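Grernurside Household Chores Study
Progress report to the Dirness Fund, period ending June
Prepared by Shanthi Paul

1. Where we are

The grant asked us to find out whether a two-armed machine can do a small number of household and shop-floor chores well enough that somebody would want it doing them. We picked three: putting books on a shelf, clearing a table, and restocking a low display. This report covers the first. Work on the table has barely started, and the display is waiting on a decision from you (see section 6).

Over 14 weeks we logged 1,146 attempts at moving a single book onto a shelf. An attempt starts when an arm begins to move toward the book and ends when the book is let go, dropped, or taken away by the person on duty. We kept the bad days in. The number you will have seen in the Drostana sales material is for a different task on a different shelf, and I would ask you not to set the two side by side.

The last block of testing was 100 attempts under fixed rules: no coaching, no moving the shelf, no picking the easy books first. Of those, 35 ended with the book standing or lying securely on the shelf and no human hand involved. The other 65 ended some other way. I have been asked twice to call this promising. I would call it a starting number.

2. What the work involves

Books look like an easy object. They are flat, they don't spill, and most of them survive a fall. Paperbacks are harder than they look. A worn one bends when it is pinched, and the far end swings out of line with the gripper. Corners that have gone soft catch on the shelf edge. A glossy new cover is easy to see and hard to hold, and an old dark one is the other way about.

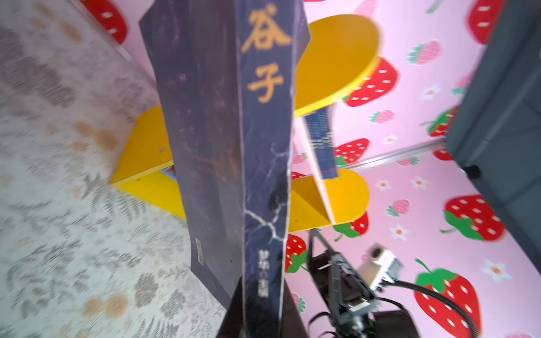 Can the machine put a book away yet?

It can put some books away, some of the time, with a person close by. Given a stiff cover, a wide gap and a clear approach, the current setup does reasonably well. Take away any one of those and the result drops fast. It has no useful sense of order, so "away" means on the shelf and nothing more. Sorting by author or subject was never in this phase, and I don't think it should be promised for the next one.

3. The shelf is half the problem

Our first plan used a plain square shelf. We gave it up early on, against the advice of the supplier, and moved to a small children's bookshelf with curved sides. Homes and shops are full of furniture that was bought for its looks. If a method only works with right angles, I'd like the Fund to hear that in the first year and not the third.

The curve cost us. On the square shelf the arm could aim at a corner and slide the book along. With rounded sides there is less to slide against, and a book that goes in leaning tends to stay leaning. We had to decide whether a leaning book counts. The rule we settled on is that it counts if it is still there a minute after release. Berge, who supply the grippers, would like us to drop the minute. We have kept it.

Thin books remain the worst case. One that drops behind or under another is lost as far as the machine is concerned, and it will go on to the next book without any sign that something went wrong. I regard this as more serious than a drop. A dropped book is at least on the floor where you can see it.
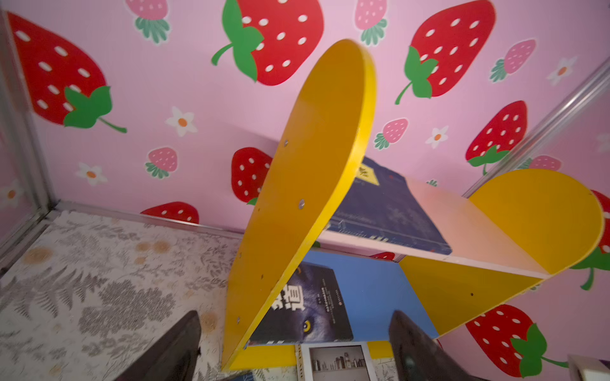
Would a bookshop save any staff time with this?

Nothing we have measured says so. In the final block one person had to stay near the machine for the whole session, and that same person could have filled the shelf several times over in the time it took. A saving would need the machine to run unwatched, and to do that it has to know when it has failed. At present it often doesn't.

4. Two arms

A good part of the first payment went on the second arm, and you are entitled to ask what it bought. The case for it was simple enough: one arm holds the book, the other steadies it, turns it, or takes it over at a better angle. People do this without thinking. Pick up a floppy paperback by one edge and your other hand comes in on its own.

With the machine, the handover is where we lose the most. Both grippers have to agree on where the book is, and while both are holding it, a small error in either one becomes a pull. Covers crease. If the first gripper opens early the book rotates, and if it opens late the two arms tug at each other until one of them stops. We spent a whole Sunday on the timing of that release and came away with a setting that suited hardbacks and was worse for everything else.
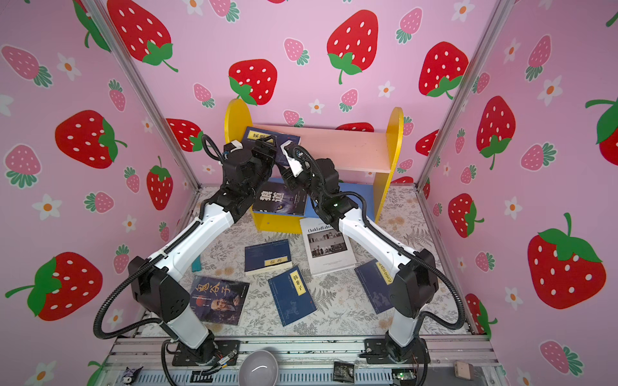 There is also the matter of room. Two arms reaching for the same short stretch of shelf get in each other's way, and the safe answer is for one of them to wait. Once one is waiting you have paid for two arms and are using one. My own reading of the logs is that the second arm earned its place on large, limp paperbacks and slowed us down on most of the rest. The team does not all agree with me on this, and the full log is in the shared folder for anyone at Dirness who wants to argue the other side.

5. Claims I would treat with care

Drostana told us in the spring that their software "generalizes" to new books. We tried it with titles it had not been shown. It did cope with new covers, in English and Chinese, portrait or no portrait, and I was wrong to expect trouble there. What it did not cope with was new stiffness. A book that looks the same as the last one and bends twice as much is, to this software, the same book. So the claim is fair as to looks and poor as to handling, and the quote we were given for an upgrade deals only with looks.

Video is the other thing. Short clips of this kind of work are very persuasive. A good handover looks almost thoughtful, and I have caught myself rooting for it. Please ask for the attempt log with any clip you are shown, ours included.

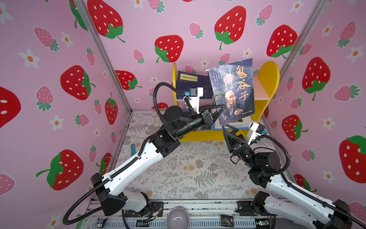
Wear on the books has been heavier than we planned for. Some of them came to us worn, so I can't put all of the damage down to the grippers, and we were careless at the outset about noting condition before use. That has been fixed. Each book now gets a short written note before its first attempt and after its last. If the chore is ever to be sold to a library or a shop, damage per book will matter as much as the success rate — possibly more.

6. Next period, and what we need from you

We plan to repeat the fixed block with the same rules and the same shelf, once with one arm and once with two. I'd sooner have that comparison than a new chore. We would also like to spend the remaining software money on getting the machine to notice a failed placement and stop, which is dull work and will not raise the success rate at all.

The Berge grippers are on loan until the end of the period. They have offered softer finger pads at no charge if we publish results under their name. I have said no for now and would like your view.

Decisions needed from Dirness:

Whether the display restocking chore goes ahead or is put off until the shelf work is repeated. I recommend putting it off.

Whether the Drostana upgrade is to be bought. I recommend against it in its present form.

Whether future reports should give the success rate with or without attempts where a person stepped in. We have given it without, and the with-help number is in the log. It is a good deal more flattering.

The spending table will follow separately once the last two invoices are in.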